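Home Files Notes Changes Contact

Palard Left Luggage List: README

26 Dec 2021, by Dagný Frandsen

A table of places where a traveller can leave a suitcase for a few hours. It covers stations, bus garages, ferry halls and a growing number of shops that sell phone cases and will mind your bag next to the phone cases.

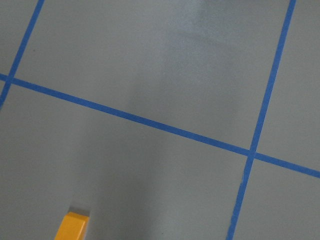
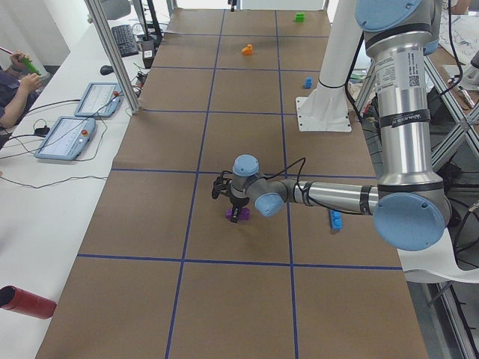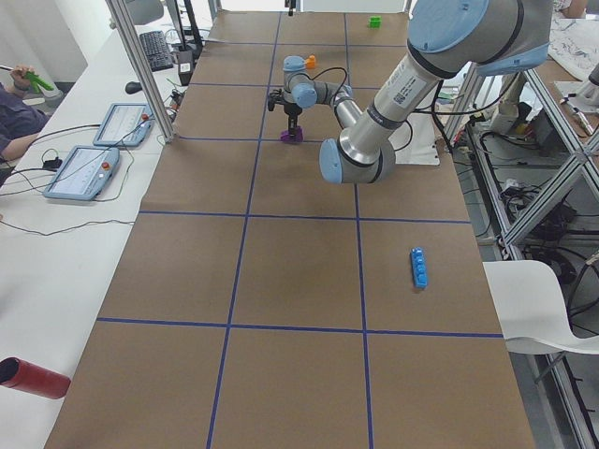

Blue lines in three views.

What you get

One file, palard.csv, with 1129 rows. Each row is one place. The towns number 270, and Drivton has far more than its share of the rows, as two of us were once stuck there with a cello.

Main columns

name: what the sign says, spelling mistakes kept
town: in English where there is a usual English form
kind: locker, counter, shop or hotel
opens, closes: 24-hour clock, local time
largest: the biggest bag taken, in litres, or "argue"
pay: coins, card, app or a mix
notes: free text, 300 characters at most

"Argue" means the posted limit and the real limit differ and depend on who is at the counter. Please don't turn it into a number. Someone did, in May, and a whole family went to Danberg on the strength of it.

How it was put together

Most rows come from people who stood in front of the place and wrote down what they saw. The rest were copied from posted timetables and have "paper" in the source column. Trust those a bit less. A timetable will tell you that a counter closes at 22:00, and the man with the key has his own views.

Satish Kurian checks new rows for doubles. Daryna Hrytsenko looks after the ferry halls, which change their hours with the season and sometimes with the weather.

Known problems

Prices are missing. We had them and they were wrong within weeks.
Lunch breaks are only in the notes.
Poojary bus garage is listed twice. Both entries are right, they are two doors of the same building and they don't speak to each other.
Islands are thin.

Using it

Fine for planning a day between trains. Not fine for anything you would have to explain to an airline. You may copy it and change it, with a line saying where you got it. To add a place, send the row by itself. Please don't send the whole file back with your row hidden in it.

Comments

Sudheer Nambiar: The lockers at Danberg station take cards now. Small ones still coins only. I had neither.

Kumaresan Mathew: Could "closes" allow times past midnight? I have more than 20 places that shut at one in the morning and your checker says I'm wrong.

Dagný Frandsen: Put 25:00 for now. Sorry.

Kumaresan Mathew: It didn't like that either.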